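4. Running on Shared Paths

This section covers the Tetier path unit on any route that people also use on foot. If your site is fenced and has no walkers in it, skip to section 5 and count yourself lucky.

The rules below are the site rules agreed with Orellana Gardens. They sit on top of the law where you are, and where the two disagree, the stricter one wins. "The unit seemed confident" has been offered as a reason for an incident once already and will not be accepted again.

4.1 Before the first run

1. Walk the whole route yourself, in both directions. Doing it on the map does not count, even with the zoom turned up.

2. Note every place where the path edge meets grass without a kerb. The unit finds kerbs very easily. It finds soft edges less easily, and a flowering lawn can persuade it that the path is wider than it is.

3. Set the edge margin to 240 mm on each side. The factory setting is smaller and was chosen by someone with a very tidy test track.

4. Mark any posts, roofed walkways and large trees as shadow zones. Shadows move during the day. Your marks will not, so make them generous.

5. Enter the name of the route supervisor. It must be a person. "Day shift" is not a person.

Note: Leaves and pale patches on dark tarmac are logged as "object, low". The unit will slow down for them. Leave this setting alone, however silly it looks to be held up by a leaf. The same setting is what slows it down for a dropped glove with a hand still reaching for it.

4.2 Choosing a route

A good first route has a clear view to the far end, open ground on both sides and somewhere for a walker to step off without meeting a hedge. Let the path be a little dull. You can be ambitious in your second month.
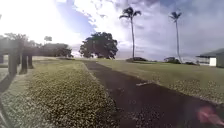

Issue 3, page 21

On a route like this one, with lawn on either side of the tarmac, use the open-ground profile. The covered walkway on the left goes in as a shadow zone, posts and all, and the big tree at the far end gets its own. The palms may be left out unless they are dropping fronds, in which case close the route and ring the gardeners.

CAUTION: Do not use grass as a passing place. The unit is heavier than it looks and the lawn has friends in the office.

4.3 Meeting people

1. The walker always has right of way. This includes walkers who are looking at their phones, walking backwards or arguing with the unit.

2. The unit must stop when anyone is within 1000 mm of its front bumper -- do not shorten this to save time.

3. After a stop, wait until the path is clear, then press RESUME on the handset. Automatic resume is switched off on shared paths. Please stop asking Patricio Riquelme to switch it back on.

4. Never steer round a child, a dog or a wheelchair user. Stop and let them decide what happens next.

5. If somebody stands in front of the unit on purpose, let them. They get bored after a while.

CAUTION: The warning tone is for warning. Sounding it to hurry people along is a breach of site rules and will be recorded in the log, with the time.

4.4 Low sun

Glare is the most common cause of code 77 (view unreliable). When it appears, the unit parks itself and will not be reasoned with. Wipe the lens cover with the cloth supplied and check again. If the code returns, wait for the sun to move or bring the unit home by hand.

Do not tape a visor to the mast. The Brisodel mast was not tested with a visor, and certainly not with the one made from a cereal box.

4.5 Records

Fill in the route sheet at the end of each run, including the runs where nothing happened. Send stops, near misses and complaints to Urmila Pathak the same day. Compliments may be sent too, and there is a box for them on the back of the sheet.

Route approvals expire when the path is resurfaced, widened or planted beside. Repeat 4.1 from step 1 before the next run.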